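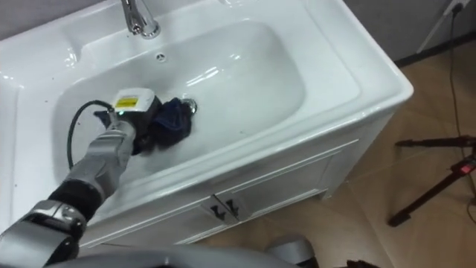

How often should the washbasin and vanity unit be checked?

Once a month in a bathroom that is used every day, and again whenever a guest room changes hands. The wipe-down is part of the check and should be done first, as hairline cracks and failed sealant are hard to spot under soap film.

Flavdale guest bathrooms: basin and vanity check
Completed by: Natalia Ledesma
Date: 1st December
Next check due: January

Mark each line OK, Watch or Act. Anything marked Act goes on the repairs sheet the same day. Comments can be short but should say where the fault is, so that the next person can find it.

Before starting

Floor dry and clear of bath mats – OK
Warning sign out if the door is to be left open – OK
Soft cloth only, no scouring pads on the bowl – OK
Comment: A dark cloth is fine for the basin if it has been through the wash a few times. New ones can shed colour when used with the Gurkonel descaler. Keep one cloth for the basin and another for the toilet, and do not mix them up in the bucket.

Bowl and waste

Chips or cracks in the bowl – OK
Crazing near the waste – OK
Waste fitting tight, no movement by hand – OK
Water clears without standing – Watch
Comment: Slow to clear after a full bowl. Hair trap lifted and cleaned, better afterwards but still not quick. Look at it again in January and take the bottle trap off if there is no change.
Overflow clear – OK
Comment: Poured a jug down it. No smell and no drips inside the cupboard.

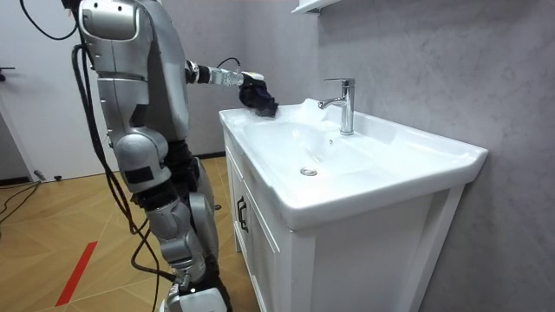

RIM, TAP AND SEALANT

Rim wiped all the way round, including behind the tap – OK
Comment: The ledge at the back is where limescale builds up. Push the cloth right in at the base of the tap and go round it twice. Wiping only the front of the rim leaves a hard line that needs descaler later.
Tap body firm on the basin – OK
Lever moves freely through hot and cold – OK
Drips after closing – OK
Comment: Left for 6 minutes with dry tissue under the spout. Tissue still dry.
Hot water temperature taken and written in the water log – OK
Sealant between basin and wall – Watch
Comment: Starting to lift at one end, less than a fingernail. No water behind it yet. There is a part-used tube of Velteck white in the store, but check the date on it before opening a new one.

Vanity cabinet

Doors close level – OK
Handles tight – Act
Comment: One screw turning without biting. Needs a slightly longer screw or a plug. Please do not glue it again.
Panel edges, swelling or peeling paint – OK
Cabinet fixed to wall – OK
Inside base dry – OK
Comment: Run a hand along the back corners as well as the front. Last winter's leak in the upstairs bathroom was found that way.
Isolation valves turn and are not weeping – OK
Cleaning products stored inside – Act
Comment: A bottle of descaler had been left under the basin. Moved to the locked store. Nothing stronger than hand soap stays in a guest bathroom.

Floor in front of the unit

Tiles sound, no rocking – OK
Grout complete – OK
Slippery patches – OK
Comment: Dried by hand after the wipe-down. The Espinoza floor cleaner leaves a film if it is mixed too strong – 100 ml to the bucket is enough.

Repairs sheet

Handle screw: entered
Sealant: not entered, recheck in January
Slow waste: not entered, recheck in January

Completed sheets go in the blue folder in the linen room, newest at the front.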